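Care of Drums and Cymbals at Home
Cadstead Music Service — Household Tips

Drum shells should be wiped once a week with a soft, dry cloth. Household polish is best kept away from the heads, as it leaves a film that dulls the sound. Remove the cymbals from their stands before cleaning and lay them on a folded towel.

Fingerprints on cymbals may be removed with warm water and a drop of washing-up liquid. Rinse well and dry at once, following the grooves. Printed logos should not be rubbed.

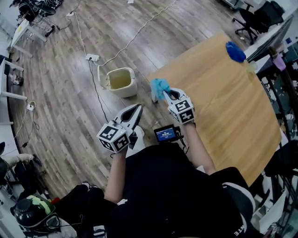
Giuliana Salazar writes that vinegar took the marks off her hi-hats but also took off much of the shine, and asks whether it can be restored. Regrettably, it cannot be restored at home. Vinegar should be tried only on old cymbals, and left on for no longer than 30 seconds.

Squeaking pedals need 2 drops of light oil at the hinge — never on the chain or strap. Wipe away any excess before use.

Kits stored over winter should be covered with a cotton sheet and kept well clear of radiators. Slacken each tension rod by half a turn, and tune again in April.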